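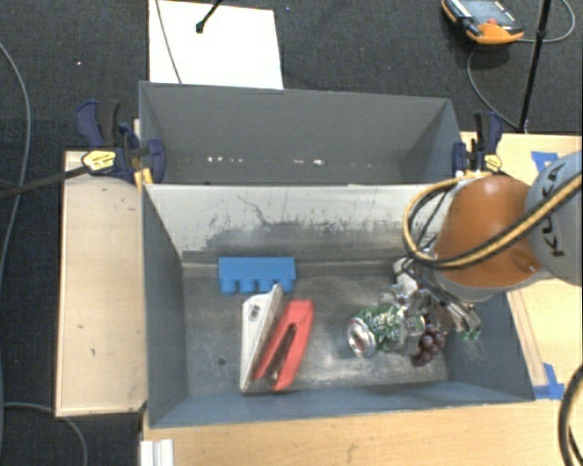 Grey bins, Heltdale annexe. The contents of the front bin are entered in the register under 138.

Home Fiction Essays Past Issues Submit

The Property of V. P.

The Office of Unclaimed Articles at Heltdale was to close at the end of July, and it was the duty of the Deputy Registrar, Hanne Seppälä, to see that every article in its keeping had been returned, transferred or written off before that date. She had been given the use of a table in the annexe, a register of 224 pages, and an assistant, Kimutai Nzioka, whose handwriting was considered suitable for permanent records.

Entry 138 was reached shortly after three in the afternoon.

"One block, bright blue, toothed along one side," read Mr Nzioka. "One stapler or similar, red. One ditto, white. One can of drink, green and silver. One bunch of grapes, dark. Claimant, V. P., Room 10."

Mrs Seppälä looked into the bin and confirmed that the articles agreed with the entry. She then asked who V. P. might be.

The staff list of the former Lindqvist building gave two persons for Room 10. They were Venla Pitkänen, of Accounts, and Venla Pelkonen, of Correspondence, and they had shared a desk for the whole of their service. Letters were accordingly sent to both, in identical terms, inviting the recipient to attend and to state which of the articles were hers.

Miss Pelkonen attended first. She wore a raincoat, which she did not remove, and she remained standing while the regulations were read to her.

"The red one is Venla's," she said. "The white one is Venla's also. I used them, but they were hers. I should not like there to be any misunderstanding."

"And the block?"

"She kept it on the windowsill. I never asked what it was for. One does not, after a certain number of years."

"The can and the grapes?"

Miss Pelkonen considered the matter for some time. "She would have brought those for her lunch," she said. "You had better give everything to her."

She signed the form of disclaimer in the space provided and was thanked for her attendance.

Miss Pitkänen came the following morning at ten. She accepted a chair. She listened to the same regulations with her hands folded, and when she was invited to look into the bin she did so only briefly.

"All of it belongs to Venla," she said.

Mr Nzioka laid down his pen. Mrs Seppälä indicated that he should take it up again.

"Miss Pelkonen has disclaimed the articles in your favour," said Mrs Seppälä.

"She would do that. The staplers were hers from the beginning. She had them from her post at Vosis and was generous with them. The blue thing stood on her side of the windowsill. She was fond of fruit, and I was not."

"You are prepared to sign to that effect?"

"Certainly."

The second disclaimer was signed, blotted and placed with the first. Before she left, Miss Pitkänen enquired whether the other lady had looked well. Mrs Seppälä replied that the Office was not in a position to say. Mr Nzioka, who had no authority to speak on the point, said that she had been wearing a raincoat.

"The fawn one?"

"Yes, madam."

"It has never kept the rain out," said Miss Pitkänen. "I told her so when she bought it."

The regulations made provision for an article claimed by two persons, and for an article claimed by none. They were silent on an article which each of two persons held to be the property of the other. Mrs Seppälä wrote to the Senior Registrar, Nelli Kuusisto, and received by return a note directing her to Form 813, which concerned the joint collection of indivisible goods. Both parties were to be present, at the same hour, and neither could send a representative.

"The goods are not indivisible," Mr Nzioka observed.

"They have been entered under a single number," said Mrs Seppälä. "Kindly make out the letters."

He made them out for four o'clock. When he had sealed them he moved a second chair to the near side of the table, and set it down on the dark carpet next to the first. Mrs Seppälä turned to entry 139, an umbrella, and asked him to read it aloud.

Contact the editors | © Plirodance Quarterly and contributors | Back to top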